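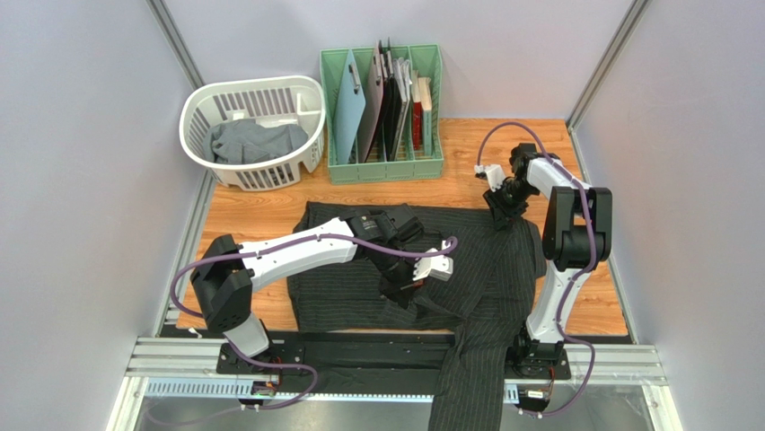
Restberg : fiches de linge, pliage et rangement
LISEZ-MOI

Imprimer cette page | Envoyer par e-mail

Bonjour et bienvenue dans Restberg ! C'est mon jeu de fiches sur le linge : des vêtements, comment ils se comportent quand on les pose sur une table, comment je les plie, où je les range ensuite. J'ai commencé en septembre avec un tableur très moche et une pile de vestes, et le tableur est toujours moche, mais au moins il a maintenant un nom et un dossier à lui.

Vous trouverez ici 79 fiches, une par pièce. Certaines sont longues parce que la pièce m'a donné du fil à retordre (les pantalons, toujours les pantalons), d'autres tiennent en deux lignes. Un torchon reste un torchon.

Ce que contient le dossier

pieces.csv : une ligne par vêtement. C'est le fichier à ouvrir en premier.
plis.csv : les pliages, avec l'ordre des gestes.
rangement.csv : où va chaque pièce une fois pliée (panier, casier, cintre, tiroir).
notes/ : mes notes en texte libre, une par pièce, en français, avec des fautes.
gasten/ : l'ancienne version. Je la garde parce que deux ou trois personnes s'en servent encore. Les numéros de pièces n'y sont pas les mêmes, donc ne mélangez pas les deux, je l'ai fait une fois et j'ai passé une soirée à chercher pourquoi un peignoir se retrouvait avec des boutons de manchette.

Les fichiers CSV sont en UTF-8, séparés par des points-virgules. Si votre tableur affiche des « Ã© » partout, c'est l'encodage à l'import, pas le fichier.

Les colonnes de pieces.csv

id : numéro de la pièce. Pas de trou dans la numérotation, j'ai fait le ménage.
type : pantalon, veste, chemise, maillot, serviette, etc. Quand j'hésite, j'écris « à voir » et je reviens dessus plus tard.
fond : la couleur dominante, avec des mots simples. Anthracite et gris foncé sont la même chose chez moi, voir plus bas.
motif : uni, rayures fines, rayures larges, carreaux, autre.
tenue : de 1 (ça coule comme de l'eau) à 5 (ça tient debout tout seul, ou presque).
envers : « oui » si l'envers se distingue facilement de l'endroit.
etat_depart : étalé, froissé, en boule, pendant.
pli : renvoie à une ligne de plis.csv.
remarque : tout le reste.

La colonne etat_depart est celle à laquelle je tiens le plus. Presque tous les guides de pliage commencent avec un vêtement parfaitement étalé, manches en croix, sans un faux pli. Chez moi le linge arrive autrement ! Il est tassé, une jambe passe par-dessus le bord de la table, l'autre est coincée dessous, et il faut commencer par comprendre dans quel sens on tient l'affaire. J'ai donc noté l'état de départ avant de toucher à quoi que ce soit, et 32 fiches partent d'un vêtement franchement froissé. Si vous ne deviez lire qu'un morceau du dossier, prenez celles-là.

« Pendant » veut dire qu'une partie du tissu dépasse de la table et tombe. Je l'ai séparé de « froissé » parce que le poids du tissu change tout : dès qu'une jambe pend, elle tire le reste vers elle et le pli qu'on vient de faire s'ouvre. Une pièce peut être les deux à la fois, dans ce cas j'ai mis « froissé+pendant » dans la même cellule. Je sais, ce n'est pas propre. Padmavathi Marar me l'a déjà dit deux fois et elle a raison les deux fois.

Les rayures, mes amies

Un mot sur les tissus à fines rayures. Au début je les évitais parce que je les trouvais pénibles à décrire (rayure claire sur fond sombre, mais claire comment, espacée de combien...), et puis j'ai changé d'avis complètement. Une rayure tennis, c'est une règle imprimée dans le vêtement ! Si les rayures filent droit d'un bout à l'autre, la jambe est à plat. Si elles zigzaguent, il y a un pli dessous. On le voit même sur de l'anthracite, où un tissu uni ne laisse rien deviner du tout.

Ma façon de faire avec un pantalon à rayures qui arrive en tas :

1. Chercher la ceinture. C'est la partie la plus raide, on la sent sous les doigts avant de la voir.
2. Remonter sur la table tout ce qui pend.
3. Tenir la ceinture et secouer une fois. Une seule, sinon on refait du froissé ailleurs.
4. Poser une jambe sur l'autre en suivant les rayures plutôt que la couture, qui tourne parfois un peu.
5. Lisser du haut vers le bas, avec le plat de la main.
6. Plier en deux, puis en trois si ça part au tiroir.

Pour une veste, c'est une autre histoire, je retourne une épaule dans l'autre et je plie autour. La fiche du pliage s'appelle « épaule rentrée » dans plis.csv. Et si vous ne savez pas encore si vous avez une veste ou un pantalon devant vous (ça arrive, en tas et en foncé ça se ressemble beaucoup !), cherchez une doublure avant de vous lancer.

Le panier

Le mien est en plastique blanc, ajouré sur les côtés, avec l'avant arrondi. Rien de spécial. Dans rangement.csv, « panier » veut dire provisoire : la pièce est pliée ou à peine rassemblée, elle attend. J'avais d'abord deux valeurs, « panier entrée » et « panier sortie », comme dans une vraie blanchisserie, et j'ai abandonné au bout de quelques jours, je mettais tout dans le même.

Un conseil quand même : mettez-le au fond de la table, dans un coin. Devant, on se cogne dedans avec le coude à chaque pli. Par terre, on se baisse pour chaque chaussette et au bout d'une heure le dos proteste.

Le casier vert menthe

Ah, celui-là je l'adore. C'est un trieur de bureau en plastique, à fentes verticales, fait pour des dossiers. Une pièce fine bien pliée s'y glisse debout, et on voit la tranche de chacune sans rien soulever. Les torchons et les serviettes de table s'y plaisent bien, les tee-shirts aussi s'ils sont pliés étroit. Les pantalons de costume, non ! Trop épais, ils écartent tout et ressortent avec une marque au milieu de la cuisse. Les pulls non plus, évidemment.

La valeur dans rangement.csv est « casier ». Je n'ai pas numéroté les fentes.

Les pliages

Ils sont décrits dans plis.csv avec une suite de gestes très courte. Quelques noms demandent une explication :

Kawaguchi : mon pliage en rectangle pour les hauts, les côtés d'abord et le bas remonté ensuite. C'est le nom que portait l'onglet dans mon premier tableur et je n'ai jamais eu le cœur de le changer.
wekis : le pliage roulé, pour les maillots et tout ce qui a une tenue de 1 ou 2.
épaule rentrée : les vestes, voir plus haut.
pont : plié en deux et posé à cheval sur un dossier de chaise ou une barre. Est-ce un pliage ? On en a discuté longtemps. J'ai dit oui.
rien : la pièce n'est pas pliée. Écharpes, surtout.

Ce qui manque, ce qui cloche

Les couleurs sont notées à l'œil, sous la lampe du moment. J'ai au moins une pièce que j'ai appelée bleu marine le soir et noire le lendemain matin. J'ai fini par regrouper : anthracite couvre tous les gris très foncés, et si la nuance compte pour vous, il faudra regarder autre chose que ma colonne.

Beaucoup de vêtements de ville, peu de vêtements d'enfant, aucun drap-housse. Le drap-housse viendra un jour où je serai de très bonne humeur.

La tenue de 1 à 5 est mon avis à moi. Padmavathi a noté quelques pièces de son côté sans regarder mes chiffres et nous étions d'accord sauf sur le lin, qu'elle trouve raide et que je trouve mou. Je n'ai pas tranché, j'ai laissé ma note et mis la sienne en remarque.

Les matières ne sont renseignées que si l'étiquette était encore là et lisible. Sinon la cellule est vide, je préfère ça à une devinette.

J'aimerais arriver un jour à 1 000 fiches. Ne riez pas. Si vous avez une armoire et de la patience, je prends !

Pour ajouter une fiche

Copiez la dernière ligne de pieces.csv, changez le numéro, remplissez ce que vous savez et laissez vide le reste. Notez l'état de départ avant de lisser (je le répète parce que tout le monde lisse d'abord, moi comprise, c'est un réflexe). Une note en texte libre est bienvenue, même bancale. J'adore lire comment les gens se débrouillent avec une capuche.

Pas besoin d'inventer un nom de pliage si le vôtre ressemble à un pliage existant. Par contre, s'il est vraiment différent, donnez-lui un nom court et sans accent, le vieux script de tri n'aime pas les accents et c'est pour ça que « épaule rentrée » s'écrit epaule_rentree dans le fichier.

Réutilisation

Servez-vous, modifiez, imprimez et collez à l'intérieur de la porte du placard. Citez simplement Restberg quelque part et dites-moi si vous trouvez une erreur, surtout dans plis.csv, où j'ai inversé gauche et droite plus souvent que je ne voudrais l'admettre.

Dernière mise à jour : 2020-11-20. Renumérotation des pièces, ajout de « pendant » dans etat_depart, correction du pliage wekis (il manquait le premier geste, on roulait un tee-shirt ouvert, désolée).

Imprimer cette page | Envoyer par e-mail

À lire aussi
Gasten : lisez-moi de l'ancienne version
Plier une chemise quand le col ne veut pas
Trieurs de bureau et torchons, suite
Rayures, carreaux : comment je remplis la colonne motif
Le lin, raide ou mou ? Les notes de Padmavathi Marar

Contact | © Restberg | Haut de page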